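The arm that learned to hold a pen

Mornholm is a shared workshop with 18 members and one good drill press. In a corner of it, a small robot arm has been growing since April. The builders call it Waaka, and it has cost them 431 dollars until now, most of it for motors.

The base came from Clivik, as a kit. The gripper took longer. Its first fingers were too smooth, and a pen turned in them with every move. The second pair is wider - and uglier, the builders admit.

The pen is the test they chose, because everybody has one and it breaks nothing when it falls. 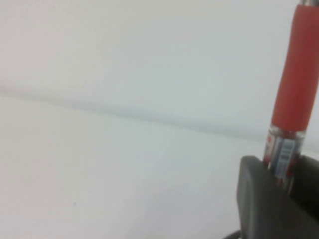

The goal for the summer is modest. Waaka should pick up a marker, write one word on paper and put the marker back, 100 times without help. The writing can be ugly. After this, the group wants to give the arm a second joint at the wrist, if the money allows it.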